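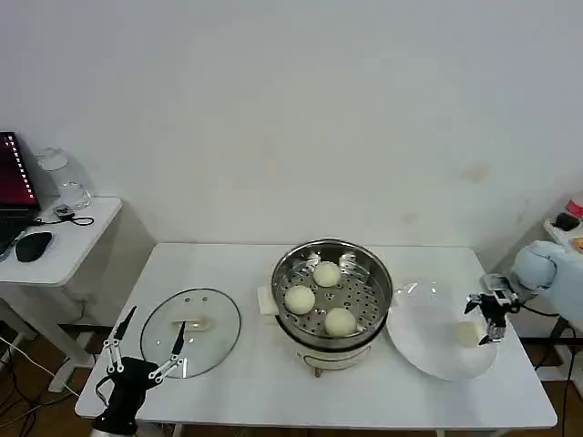
土曜の午後三時、マーリャ・グリガイテから電話があった。「蒸しパンを一晩で人数分そろえるには、何段のせいろが必要か」という。彼女は蒸し物を出す小さな食堂を開くつもりで、店の名前(Tasten)はもう決まっていて、看板も発注済みで、決まっていないのは料理だけだった。私の知る飲食店の開業は、だいたいこの順序で進む。

段数の話はすぐに脱線して、いつのまにか「肉まんを家でどう蒸すか」という、もっと小さくて、もっと揉める話題になった。彼女は竹のせいろ派である。私は電気蒸し器派である。二十分ほど話し、どちらも一歩も譲らず、電話を切ったあとで段数の件を思い出した。

## 電気蒸し器の肩身

電気蒸し器を持っている人は、あまりそのことを言わない。鉄鍋の人は鉄鍋の話をする。土鍋の人は土鍋の話をする。せいろの人に至っては、頼まれなくても湯気の立った写真を送ってくる。電気蒸し器の人は黙って肉まんを食べている。

わが家の一台は Brarkmont のいちばん安いもので、下に水を張る本体があり、上に穴のあいた金属のかごを載せ、ガラスの蓋をかぶせる。それで全部だ。説明書は15ページあって、そのうち肉まんに触れているのは一行しかない。残りは主に、やってはいけないことの一覧である。本体を浴槽に沈めてはいけない、というのもあった。

見た目は地味だと認める。台所に置いてあっても、客が「あら、これは」と足を止めることはない。せいろなら止まる。止まって、蓋を取って、匂いまで嗅ぐ。竹の香りがしますね、と言う。この家で最後に蒸したのがシュウマイなら、シュウマイの香りもしているはずだが、そこには誰も触れない。

## かごの上の人口問題

肉まんを蒸すときの最大の誤りは、欲張ることである。かごに四つ入りそうなら三つにする。三つでも窮屈に見えたら二つにする。蒸せばふくらむからだ。皿の上では互いに無関心だった肉まんが、かごの中では急に親密になり、引き離すと皮がはがれて、片方だけが裸になる。家族が多い日にかぎってこれが起き、裸のほうは作った人が食べることになっている。

穴のあいた底にじかに置くかどうかも意見が割れる。私は四角く切ったクッキングシートを一つずつ敷く。マーリャは白菜の葉を敷く。葉のほうが風情があるし、あとで食べられる、と彼女は言う。食べているところを見たことはない。じか置きは、底に丸い跡がつく。跡だけなら愛嬌だが、たまに皮の一部がかごに残って、それを竹串でつつくはめになる。

置き方は三角形に離すのが無難で、壁にもくっつけない。皮の閉じ目は上でも下でもいい。下にすれば、ひだの不揃いが隠れる。私は長年、下にしている。

## 蓋について長めに

肉まん作りの本は生地に四十ページを割き、蓋には三行しか割かない。これは逆にしてほしい。生地は多少まずくても中身がごまかしてくれるが、蓋のしずくはごまかせない。せっかく白くふくらんだ頂上に水が一滴落ちると、そこだけ灰色の、湿った小さなくぼみになる。

せいろの人が得意になるのはまさにここで、竹の蓋は湿気を吸うから垂れない。私もこの点では言い返さないことにしている。ガラスの蓋でやるなら、布巾で包んで持ち手の上で結ぶ。端が垂れて熱いところに触れないよう、しっかり結ぶこと。結び目は見栄えが悪く、巨大な赤ん坊のおむつのようになるが、効き目はある。

火を止めた直後に蓋を一気に開けるのもよくない。急に冷えて、しわが寄る。スイッチを切ったら二、三分待ち、蓋を少しだけずらし、また少し待つ。そのあいだは台所を離れたほうがいい。そばにいると必ず開けるからだ。開けるときは奥側から持ち上げ、蓋は裏返さずまっすぐ横へ逃がす。裏返すと、たまっていた湯が袖に入る。

外した蓋の置き場は、始める前に決めておく。熱い蓋を持ったまま、空いた場所を探して台所を一周する人を私は何人も見てきた。鏡でも見た。蒸し器の左に蓋、右に皿。利き手が右ならこれで片がつく。左利きのわが義弟は逆に並べて、それで文句を言ったことがない。

## 皿は大きいほうがいい

皿は、肉まんに対してばかばかしいほど大きいものを選ぶ。一つ載せると寂しく見えるくらいでちょうどよく、どうせ次が来る。小皿に積み上げると、下の段が自分の湯気でふやける。

平らな白い大皿を、私は駅の裏の Stoton という雑貨店で831円で買った。店主のオリシャ・コスチュークは、何を買っても「それは電子レンジに入りますよ」と教えてくれる人で、この皿のときだけは黙っていた。帰って試したら、入らなかった。直径の問題である。

乾燥も敵だ。皿に移した肉まんを裸で放っておくと、十分もしないうちに皮がつっぱってくる。同じ店で573円の透明なプラスチックの覆いを見つけて、それからはこれをふわりとかぶせている。ただし熱いうちにぴったり閉じると、今度は内側に露がついて、さっきのしずく問題が場所を変えて再開する。湯気がひと息ついてからかぶせる。このひと息が何秒なのかとオリシャに聞かれたので、テレビの天気予報が終わるくらいと答えたら、うちにはテレビがないと言われた。

移すのに箸を使う人がいる。刺すのでなければ止めはしないが、蒸したての皮はひどく柔らかく、箸先の跡が二つ、きれいに残る。幅のあるへらを下から差し入れるか、敷いたシートごと持ち上げるのが楽だ。トングなら力を入れず、挟むというより添える。中身の汁が熱いので、子どもに渡すのはもう少しあとにする。

## せいろ派の言い分

公平を期して、マーリャの台所にも行ってきた。彼女のせいろは Symonenko という工房のもので、2,410円したという。蓋の編み目がほれぼれするほど細かい。鍋に湯を沸かし、その上に載せて、立ちのぼるものを二人で眺めた。なるほど、これは写真を送りたくなる。

味はどうだったか。うまかった。皮の表面がさらりとして、歯を立てるとほんの少しだけ抵抗がある。私のは全体にもっちりして、よく言えばやさしく、悪く言えばぼんやりしている。二つを並べて食べれば違いはわかる。並べて食べなければわからないし、ふつうの家では並べて食べない。

ただ、その日の彼女は途中で一度、鍋の湯を切らしかけた。話に夢中になっていたからで、話の内容は電気蒸し器の欠点についてだった。やかんで湯を足しながら、彼女はそこだけ妙に早口になった。水ではなく湯を足すのは正しい。温度が下がると、ふくらみかけの生地がためらう。

手入れの差も書いておく。せいろは洗剤を使わず湯で流し、風の通るところで陰干しする。彼女は窓辺に吊るしていて、乾くまで台所の窓が半分しか開かない。電気のほうは、かごと蓋を洗い、本体の水を捨てて拭く。水垢がついたらクエン酸を溶かして沸かし、冷めたら捨ててすすぐ。十二月になると使う回数が増えて、わが家ではこの作業が週末ごとに回ってくる。

## 冷凍のものをどうするか

読者の多くは生地などこねない、と編集部から釘を刺された。私も平日はこねない。

冷凍の肉まんは解凍せず、そのままかごへ。水は線のところまで入れ、湯気が上がってから置いて、袋に書いてある時間より二分長く蒸す。二分長いのは私の好みで、根拠は、一度だけ真ん中が冷たいまま客に出したことである。客は何も言わず、外側だけをきれいに食べて帰った。

残ったものは、粗熱が取れたら一つずつラップで包んで冷凍する。翌朝に蒸し直せば、皮はほぼ元どおりになる。電子レンジなら、濡らしたキッチンペーパーで包んでから。そのまま温めると端から硬くなり、朝の七時に肉まんと力比べをすることになる。

マーリャの店はまだ開いていない。先週の電話では、せいろを何段も積むと上の段に手が届かない、踏み台を買うべきか、という相談だった。私は電気蒸し器の型番を教えた。彼女は、一応メモする、と言った。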